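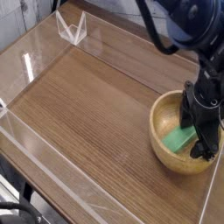 Utow 183 oil for interior wood

Utow 183 is a clear oil for bare or previously oiled wood indoors. It is made by Bendach and supplied from our Costidville store in a 2,000 ml tin or a 3,000 ml can. Both sizes hold the same product and carry the same order prefix, U183.

The oil soaks into the surface and hardens there. It leaves a thin layer that can be sanded and renewed in patches, so a worn area does not mean stripping the whole top. It is meant for tables, shelves, counters, stair treads and turned items. It is not meant for decking, outdoor furniture or wood that stands in water.

Finish

Satin when cured. Pale woods darken slightly and take on a yellow tone. Brown woods darken more, and the grain shows more strongly. Colour change depends on the species and on how finely the surface was sanded, so test on an offcut or on the underside first. The oil contains no pigment and will not even out a patchy board.

Preparation

Sand along the grain, finishing with a fine grade. Very fine paper closes the surface and the oil will sit on top. Remove all dust with a vacuum and then a dry cloth. Old varnish must come off completely. Old wax should be wiped away with a suitable solvent and the surface left overnight.

Do not apply to wood that feels damp or that has just come in from an unheated shed.

Application

Stir well. Do not shake the tin, as bubbles are slow to leave. Apply a thin coat by brush, lint-free cloth or short-pile roller and leave it to soak in. Wipe off everything that remains wet on the surface. Excess oil left at this stage dries sticky and has to be scraped off.

Leave overnight, rub down lightly and apply a second coat in the same way. End grain normally needs a third. Two thin coats wear better than one thick one. 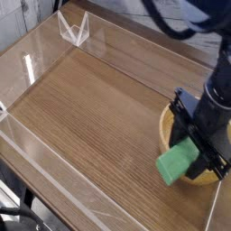 Last changed: 7 May 2024

Drying and curing

Touch dry the same day in a warm, aired room. Light use is possible after two days. Full hardness takes two weeks, and until then the surface should be kept clear of water, rugs and rubber feet. Cold rooms lengthen all of these times.

Care

Wipe with a damp cloth and dry at once. Avoid scouring powder and anything containing ammonia. Water left standing may raise a pale ring - rub with a fine pad and a little fresh oil.

Storage and safety

Close the lid firmly and keep upright, away from frost. A skin may form in a part-used tin; cut it out and strain the rest before use.

Cloths soaked in oil can heat up and catch fire without a flame. Lay them flat outdoors to dry, or soak them in water, before putting them in the bin.

Ordering

U183-2: tin, 2,000 ml
U183-3: can, 3,000 ml

The Gatchalian pad set is sold separately and fits standard hand blocks. The older ribbed can was withdrawn in January. Its lid does not fit the present can.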